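Tevmont Handheld Gripper Pair - four stars from our robotics club

I run the after-school robotics club at Witard, and we bought a pair of these in March with what was left of our competition money. I've put over 100 hours on them with the students by now, so I figured I'd write something longer than "works great!"

First, the good stuff. The handle is comfortable, even for smaller hands, and the rubbery jaws grab cloth so much better than the hard plastic ones we printed ourselves (those slid right off anything soft, it drove us nuts). Our summer project is cloth handling for the Clindudari challenge, where you get 3 minutes to pick up, fold and place a piece of fabric, so grip is pretty much everything.
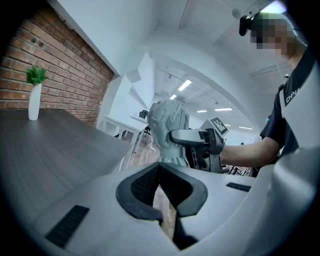
Đinh
Monday, August 8, 2022

With the gray-green cloth, having one gripper in each hand makes a huge difference. You can press in from the side and bunch the fabric up instead of chasing it all over the table - my students got the hang of it in one afternoon! The marker on top is a nice big square too, and our software picks it up fast unless somebody tilts it way over.

Now the gripes. The white shell shows every fingerprint, and the arms of whoever is holding them get tired after 9 or 10 tries in a row. The manual is three pages long and two of those are safety warnings. I'd also love a spare set of jaw pads in the box - ours are starting to wear and I had to order more separately.

Would I buy them again? Yes, and I'm already trying to talk the school into a second pair for fall.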